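**Ticket 121: keyboard on white table, keys sticking**

Raised by: Bernadette Scanlon
Picked up by: Hauke Pfeiffer

Space bar and a few letters stick. Number pad is fine. Cable keeps bunching up on the table beside the keyboard.

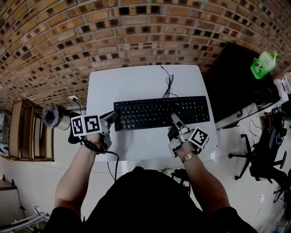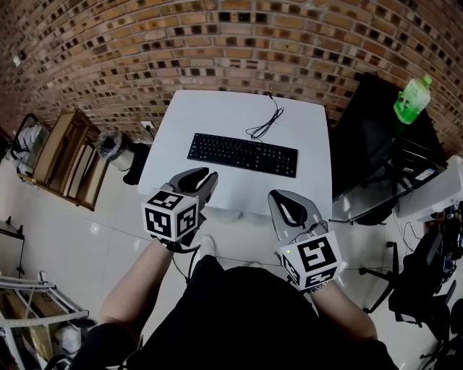

## Steps taken

1. Unplugged it, turned it over, tapped out the crumbs.
2. Wiped the keys with a barely damp cloth and left it for 15 minutes.
3. Tried another USB port. Same letters stick.

## Next

Bríd has a spare in the Dinari cupboard. Swap it in and tie up the cable. Ticket stays open till then.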